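Speaker notes: "The planner is fine, your timestamps aren't"
Juraj Skála
October

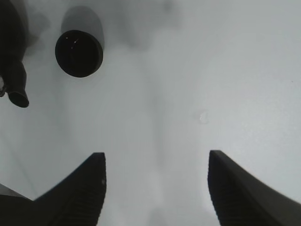 1. Opening (don't rush this)

Hi everybody, I'm Juraj, I work on the motion stack at Prelano, and I'm going to spend most of this talk on clocks. Sorry! If you came for grasp planning you'll get some at the end.

Leave the wrist view up while people sit down. Ask the room: where would you put the fingers next? Let them shout. Most folks go straight for the dark tube up and to the left of the gap. Good, so did our planner. Then ask what time it is in that picture. Wait for the confused faces.

2. The bug

So we had two clocks. The arm controller had one, the camera driver had the other, and Stavex (our middleware, I'll say a word about it) trusted whichever message showed up last. When the arm is parked that's harmless. When it's moving, you pair an old picture with a new wrist pose and the target lands somewhere it never was.

We blamed the planner for weeks. I rewrote the cost function, which I'm still a bit sore about. Roos Hendriks was the one who plotted pose age against grasp error and got a line so straight I thought she'd faked it.

Numbers, say them slowly: the image was 188 milliseconds behind the pose on a bad cycle. At 200 millimeters a second that's nearly 38 millimeters of wrong. You can't tune your way out of that.

3. What we changed

Stamp at exposure, not at arrival. Keep a short pose buffer and interpolate back to the image time. If the buffer doesn't cover it, throw the image away and wait for the next one (people hate this part, expect a hand to go up).

Show the Gralley trace here. Top row is before, bottom row is after. Don't read out the topic names, I did that at the Monday rehearsal and it was deadly.

4. Perception bit

Back to the wrist view for a minute. Pale background, smudgy shading, one whitish blob off by itself. Our old segmenter loved blobs like that. We now ask for a detection to hold up over 3 images, reprojected with the corrected poses, before Kopecký (the planner) hears about it. With bad timestamps that check was useless, everything jumped around, so do the clocks first.

5. If there's time

Live replay from the laptop. Start it with the recorded log and have the second terminal open already. If it hangs, skip to questions and send people to Roos for the config files, she has the clean copies.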